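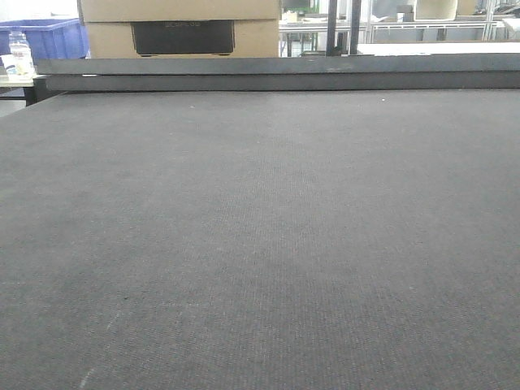
Lullport's lending shed opens for good after a bumper trial

Lullport finally has its own library of things, and what a start it has had! The lending shed on Fodari Lane opened its doors on a permanent basis this month, after a trial that saw 880 loans go out to households across the town and the villages on the Sakville side of the river.

For anyone who missed the trial, the idea is a lovely simple one. You join for a small yearly fee, you borrow the thing you need for a week, and you bring it back clean. Carpet washers, hedge trimmers, sewing machines, a jam pan big enough to bath a toddler in, tents, trestle tables, a wallpaper steamer that has hardly spent a night on its own shelf since it arrived. There are now 385 items on the list, nearly all of them given by people in the town.

"We thought we'd be lending drills," said Iveta Michalík, who set up the trial with two neighbours from Aigner Terrace. "We do lend drills. But the first thing to get a waiting list was the bunting. It went to a christening, then a street party, then straight to somebody's eightieth, and I didn't see it again until the end of July."

The shed is the old seed merchant's store behind the bus depot, which had stood locked up for years. The town council has agreed a lease of 5 years at a low rent, and the roof was mended over the summer. There is proper heating now, a ramp to the side door, and a long counter where items are checked in and out. Regulars from the trial will remember doing all of that on an upturned crate in the drizzle, so the counter got a small cheer of its own on opening morning.

Most popular by a mile has been the sewing corner. Bo-ram Ki, a tailor with a shop on the High Street, gives up an evening each week to show borrowers how to thread a machine, change a needle and take up a pair of trousers. Her beginners' sessions filled up within a day of the notice going on the door, and she has already added a second one. Several of the people who came in spring to hem one curtain are now making their own clothes, and one has just finished a winter coat, fully lined, with pockets. She wore it to the opening even though it was far too warm.

Repairs are the other big success. Tariq Tanoli looks after the mending bench, where broken items from the shed (and, if he is in a good mood, from your house) are brought back to life. Toasters and lamps make up most of the pile. He has also rescued a 1970s food mixer which its owner had been using as a doorstop, and it is now out on loan most weekends.

"People say sorry when they hand things over, as if they've hurt it," he said. "Half the time it's a fuse, or there's porridge in it."

Not everything has gone smoothly. The pressure washer came back in pieces, twice, and has been retired. The pasta machine vanished for most of June before turning up at the primary school, where it had been flattening clay with great success. The school has been allowed to keep it, and a replacement was donated before the week was out.

Opening hours have been stretched for autumn. The shed will be open on 3 days a week in place of one, with a late session until eight in the evening for people who work. Joining can be done at the counter with any letter showing your address. The fee stays as it was in the trial, and is waived for anyone who would find it a struggle, no forms needed. Just ask.

Nantana Khunthong, who moved to Lullport in the spring, said the shed had furnished most of her first month. "I had a mattress and a kettle. I borrowed a ladder, a sander, paint trays, everything. And then I met half my street in the queue, so I borrowed the big table and had them all round for supper."

There are still gaps on the list. The shed would dearly love a second carpet washer, children's bike helmets in good condition, a cement mixer and any camping stoves going spare. Slow cookers are very kindly not wanted, as there are already more of them than shelf to put them on.

An apple day is planned for September, when the fruit press will be set up in the yard from ten in the morning. Notburga Zwahlen is lending her own press as well, so there will be two on the go. Bring apples, bring clean bottles, and bring a wheelbarrow if you have a big tree. If you haven't got a wheelbarrow, you know where to borrow one.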